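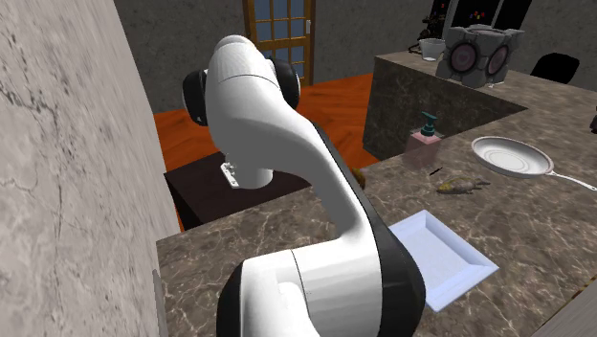
Our project began with a fairly plain question: if you teach a robot arm to pick things up in a made-up kitchen, how much does the look of that kitchen matter? We had four people, one shared desktop computer and the whole of June, so we kept the task small. The arm had to reach for a named object on the worktop and stop with its wrist above it, and we scored it on that alone. All of our kitchens were built in the simulator we call Wora, and we were rather generous with the dressing. The one we came to know best has a veined marble counter with a frying pan, a pale tray and a pink soap dispenser on it, and behind all that a bright orange-red floor that Mohcine refused to change (he said it kept him awake).

The idea of varying the surroundings came from Oana Tănase, who supervised us and was very patient with our early drafts. She suggested that we train two versions of the same policy. The first, which we named Skisulness, saw only one kitchen, with the same walls, floor and counter every time. The second, Firnider, saw 32 kitchens in which the colours and textures were shuffled while the objects stayed the same. Both had 1736 practice runs to learn from, so neither had the advantage of more data. Ghizlane Abdelaziz wrote the shuffling script, and I should say that it was far tidier than anything the rest of us produced.

We then tested both on 8 kitchens that neither had met before. Skisulness did very well at home and poorly almost everywhere else. It reached the right object in 41 per cent of the test runs, and it was especially lost whenever the worktop was dark. Firnider was slower to learn, and for the first week we were quite worried about it, but it held up much better in the new rooms and its failures were gentler – it tended to stop a little short, where Skisulness would swing off confidently towards the wrong end of the counter.

Marwa Shawky went through the failed runs one by one, which took her several long evenings and a great deal of tea. She found that strongly patterned marble caused more trouble than any plain colour, bright or dull. Small objects suffered the most. We think the veins break up the outlines of the thinner items, though we did not have time to test this properly and would not like to claim it too loudly.

There are things we would do differently. We moved the textures about but left the lighting alone, and Aicha Nasr, who read our draft, was quite right to ask why. We also never tried the policies on a real arm, so we cannot say how any of this would carry over to one. If another group takes the project on next year, the scripts and the test kitchens are in the shared folder, along with Ghizlane's notes – please read those first, as the order in which the files are loaded does matter.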